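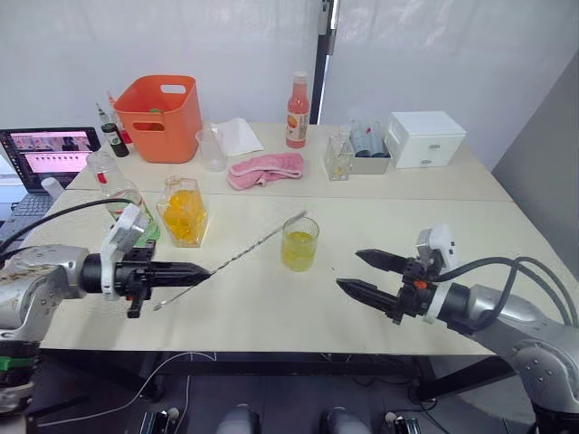

The long spoon and the short glass

Some drinks need a shaker and a strong arm, and some only need a spoon. I've become very fond of the second lot. Give me a short glass, something pale and yellowy-green to put in it, a jar of fruit slices within reach and a bar spoon with a twisted stem, and I'm happy for the whole evening.

I came to stirring the wrong way round, I must admit. For years I shook everything, mostly because I liked the noise (and because I'd been given a shaker for my birthday and felt I ought to get the use out of it). Then I took a short mixing course above the Livix shop, the sort where they hand you an apron and a pencil, and for the entire first hour we weren't allowed to touch a shaker at all. We stirred water. Just water and ice, in a tall glass, over and over, until the ice went round without clattering. I thought it was the silliest thing I'd ever paid for. By the end of the hour my wrist ached and I was completely hooked!

What the twist is for

Ask five people why a bar spoon is twisted and you'll get five answers. Some will tell you it's for pouring a liquid gently down the spiral so that it floats on top of another. Others say it's for grip. My own view, after a good deal of practice at the kitchen worktop, is that it's mainly there so the stem will roll between your fingers. You hold it lightly, up near the top, and push and pull with your fingertips while the back of the bowl stays against the inside of the glass. The whole spoon turns as it travels. A smooth one will do it too, but it feels a bit slippery and I never trust it.

Length is the other thing. In a short glass a full-length bar spoon looks ridiculous, like a fishing rod in a bucket, and for a while I kept a stubby teaspoon handy for anything served in a tumbler. I've gone back to the long one. All that metal above the rim gives you more control at the bottom, where it matters, and you're not dipping your knuckles into someone else's drink.

I've got three now. The nicest is a Kulonia, which is thin and rather springy and has a little weight on the end. The one I use most was in a box of odds and ends at a car boot sale and has no name on it whatsoever.

Something pale and green

The drink I keep making this summer is a short one, and its colour is half the fun. It begins with a green cordial I make myself from cucumber peel and lime, and by the time it has been let down with water it has faded to the palest yellow-green, like the inside of a grape.

For the cordial I put 500 g of sugar in a pan with the same weight of water, warm it until the sugar has gone, and take it off the heat. In go the peel of two cucumbers and four limes, no white pith if you can help it, and then I squeeze in the juice of the limes once it has cooled. It sits overnight with a plate on top. In the morning I strain it through a cloth into a bottle and try not to drink it off the spoon.

It keeps for 12 days in my fridge. It might well keep longer in yours, but mine is old and has moods.

To make one drink, fill a short glass with ice, add two spoonfuls of cordial (proper tablespoons, not the bar spoon, which holds next to nothing) and the juice of half a lemon. Stir it slowly until the outside of the glass feels properly cold. Top up with still water, or gin if it's been that sort of a day, and give it one more lazy turn. No fizz. I know everyone wants fizz, but bubbles and a long stir don't get along, and you end up with something flat and cross.

A jar you can see into

Fruit slices for the top used to be my weak point. I'd cut an orange as people came through the door, use two bits of it and find the rest a week later looking like a shoe. These days I cut the lot beforehand and put it in a glass jar, out where everyone can get at it.

Glass does make a difference. I had a very sensible lidded plastic tub before and people ignored it. Put the same fruit into a faceted jar, so the light catches the corners and all that orange and yellow glows through, and they're in there with their fingers before you've found the tongs. So find the tongs first. A small white cup beside the jar takes care of pips and used cocktail sticks, and saves the poor houseplant.

As for the cutting, I like slices a little thicker than a pound coin. Any thinner and they sag over the rim, any thicker and they bump you on the nose. Oranges want to be firm and a bit cold. If I'm using tinned peaches or mango (don't look at me like that, they're lovely in August) I drain them for ages in a sieve, or the jar fills with syrup and the whole thing turns to jam by nine o'clock.

One more thing on fruit: put it in last. I used to drop a slice in first and stir round it, and all I managed was to mash it against the ice and send shreds of orange through a drink that was supposed to be clear.

Bottles, tables and where the laptop goes

I like a big clear bottle for the cordial, much bigger than I need. Somebody on the course told me to use one that fitted exactly, to keep the air out, and I'm sure that's correct, but I enjoy seeing a bit of green at the bottom of a great lump of glass and knowing at a glance when I'm running out. Mine came from Chatzigeorgiou, the deli at the end of our road, and had olive oil in it once. It took four washes and a handful of rice to get it clean.

White tables are the thing to work on if you have the choice. Pale drinks vanish on dark wood. On white you can see the colour properly, and you can see every drip as well, so you wipe up as you go. For parties I push two tables together and keep the bottles to one side and the glasses in the middle, with the spoon laid down next to whichever glass is on the go. I always put it on the same side. When there are a few people waiting it's amazing how much time you can spend looking for a spoon.

The laptop lives at the far end, on music duty, and I do mean the far end. I lost a Ternar keyboard to elderflower syrup two summers ago and it never really got its vowels back. If you keep your recipes on a screen, as I do, make the writing enormous so you can read it from where you're standing and leave the thing alone with your sticky hands.

If you'd like to have a go

Start with the water, as they made me do. Short glass, ice, spoon, nothing else. Keep your arm still and let your fingers do the work. It'll clatter horribly to begin with, and then at some point it'll go quiet and the ice will slide round all in one piece. Do ten minutes of that while the radio's on and then make yourself the real thing - you'll have earned it, and the ice will need using up anyway.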